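How to get your property back after a release from Durkberg County jail

Quick version bc I get asked this every week. Getting out is one thing, getting your wallet and phone back is another desk, another line.

First, find the property receipt. Pink or yellow slip from booking. Lost it? Ask for a reprint at the window, bring photo ID. If your ID is in the property bag (happens a lot) ask for the booking photo match. They can do it, they just don't offer.

Window is on the Sevlow Street side, not the main door. Opens at 12. Get there early.

Check everything before you sign. Cash, cards, phone, keys, medication. Open the bag at the counter. Once you sign its yours and a missing item claim gets much harder.

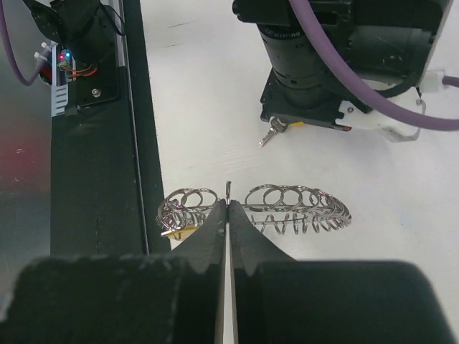
Key rings: check yours at the counter.

Cash usually comes back as a check or a debit card. The card has fees. Move the money off it fast. Anything over 300 dollars, ask for a check instead.

Sending somebody else? They need a signed release form, your booking number and there own ID. Form has to be signed in front of staff, so do it before you walk out if you can.

Held as evidence is different. The jail can't release it. Call the case officer, get the item number, then ask your lawyer about a return motion. Can take until December or longer.

Deadline is 65 days from release. After that stuff gets destroyed or sold. Can't make it? Write to the property desk, keep 2 copies of the letter.

Car towed too? Seperate office, see the Tzanetos lot page.

Kalliopi Mitsotakis-Vlachou
Updated Sunday, October 9, 2022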